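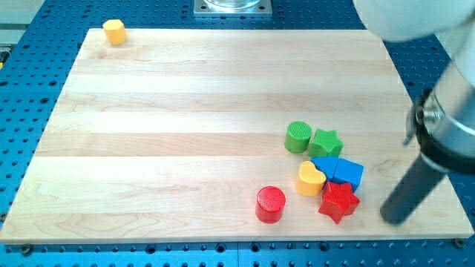 A yellow hexagonal block on pale maple.

September
By Maribel Urrego
185 shares | 19 comments

I lost my first game of Sotelo to an eleven-year-old with a cold. She wiped her nose on her sleeve, slid a piece into a gap I'd been guarding for half an hour, and asked if I wanted to go again. I did want to go again! I lost that one too, and then it was past nine and her dad was standing by the door with her parka over his arm, and I drove home through the slush with the radio off, replaying the whole thing out loud like a hockey commentator.

That was two winters ago, at Fliline, which is a café on the main street in Gerkstead that used to sell vacuum cleaners (the old sign is still there if you look up). I'd gone in for a coffee and a date square. I had recently moved back after a long stretch in Toronto, I knew maybe four people in town, two of whom were my parents, and I had got into the habit of buying things just to have somebody ask me how my day was going. There was a table by the window with an empty chair and a man with an enormous grey moustache waved me over and said they were short one.

The man was Walter Chávez. I've now played something like a hundred evenings of games with him and I could not tell you what he did for a living before he retired. I know that he never opens strong. I know he hums when he's bluffing, and that he knows he hums, so sometimes he hums when he isn't. It's maddening. But I'd trust him with my house keys, and as of last spring he has a set.

Anyway, games. I grew up with the usual closet shelf: the one with the paper money, the one where you accuse the colonel, a checkers set with two pennies standing in for the missing reds. We played at the cottage when it rained and at Christmas until somebody cried. I figured that was the beginning and end of it, so walking into Fliline that first night was a bit like thinking you know about cheese because you've had marble cheddar, and then being let loose in a proper shop.

They've got a wall of them. Farming games, trading games, games about laying railway track across Saskatchewan, a two-player thing about knitting that is absolutely vicious. There's a card game where you're all rival owners of the same haunted motel. There are games you can learn in the time it takes the kettle to boil and there's one, on the top shelf, that comes with a rulebook thicker than my driver's handbook and has been finished twice, by the same six people, who don't talk about it.

Edith Cusi owns the place. She told me she put the games in because her afternoons were dead and her brother was moving and needed to get rid of his collection. She stuck them on a bookcase beside the washroom and didn't give them another thought. By that Thanksgiving she'd moved the bookcase to the front, and by the following one she'd stopped serving hot food after six, as people kept getting gravy on the cards.

"I thought I was running a café that had games," she said. "Now I sell a lot of tea to people who forget to drink it."

She charges no cover. What she asks is that you buy something, put the pieces back in the right bags, and help new people learn. The third one is enforced. I once saw her take a pot of Earl Grey away from a table that had told a young couple they'd be better off starting with something simpler. She gave the pot to the couple.

Learning rules from another human being is a completely different experience from learning them out of the box, and I say that as someone who has sat on the rug with a booklet and a growing headache. A good teacher gets you playing badly as soon as possible. A bad one starts with the exceptions. The best I've come across is Jairo Giraldo, who drives a school bus in the mornings and has the patience you'd expect. He taught me Clutine, my current obsession, and he did it by dealing out the cards and saying, "You're trying to get home before the river floods. Go." Everything else he explained when it came up. I had a question about every thirty seconds. He answered each one as though it was the first interesting thing anybody had said all day.

(I have since tried his method on my sister. She threw a cushion at me. Your results will depend on your sister.)

I should say something about losing, as I've had so much practice. For most of my first winter I lost at everything, and what surprised me was how little it stung after the first few weeks. At work, when I mess something up, there's an email, and then a meeting about the email. At Fliline I'd drive my little wagon straight into a swamp, everyone would groan on my behalf, and twenty minutes later we'd be setting up again and I'd have another wagon. I got a bit braver. I started making moves just to see what would happen. I even asked for a different schedule at work around then, and got it, and I won't claim the two are connected but I've wondered.

Winning is trickier. Eusebio Pastor, who wins a lot, has the most gracious way of doing it that I've ever seen. He goes quiet, he starts tidying up his side of the table a little, and then he says "I think that may be me, sorry," like he's claiming a suitcase at the airport. My own style is less polished. The first time I won at Clutine I stood up so fast I put my knee through the underside of the table, more or less, and Edith's date squares went everywhere. I apologized to the whole room and then told the whole room my score.

If you're thinking of giving it a try, you don't need a Fliline, though I wish you one. Libraries lend games now, lots of them do, and the one in Gerkstead will let you have two at a time for three weeks. Thrift stores are good if you're prepared to count the bits before you pay. New games can be pricey, and I'd hold off on those until you've figured out what you like. My first purchase was a gorgeous space-exploration thing that I lugged home, punched out of its cardboard sheets over one very happy Sunday-ish sort of evening, and have played once. It takes five people and a whole afternoon and apparently I don't have either. My second cost me 20 bucks at a church sale and it's been out nearly every week.

Start with three or four friends if you can. Two is lovely but it's intense, and with six somebody's always checking their phone. Put the snacks on a separate table. Chips are fine if everybody's prepared to be civilized about napkins; cheesies are not fine, they'll never be fine, and I have an orange-edged deck at home that proves it. Pick something that ends in under an hour. You can always play twice, and it's a much nicer feeling than looking at the clock and realizing you've got to abandon your sheep.

And if it's a dud, pack it up! It took me ages to learn that one. We once spent an entire evening on a game about medieval tax collection that none of the four of us was enjoying, each of us too polite to say so. Walter finally put down his cards and asked if anybody felt like pie.

I go most weeks now. In February, when the highway was closed and the power was in and out all over town, I pulled on my boots and walked over on the off chance. Edith had candles going and the gas stove on for tea. I'd expected to be the only one daft enough, but there were almost 20 of us by the end of it, in toques and coats, squinting at our cards and reading them out to each other when the light was bad. Someone's baby was asleep in a nest of scarves on the window seat. Jairo had a table of teenagers playing the railway game with a flashlight hung from the ceiling lamp, and he was letting them cheat a little.

The girl who beat me that first night is thirteen now and doesn't always come, she's got volleyball and a whole social life to manage. But she was in last week, taller, no cold, and she pulled out the chair across from me and started setting up Sotelo without asking. I've been practising. I've read articles. I have an opening I'm quite proud of that Eusebio says is "interesting," and I got as far as the middle of the game before she leaned back and gave me a look of real concern.

"Are you sure you want to go there?" she said.

I was sure. We're playing again on her next free night, and I'm bringing the date squares.

19 comments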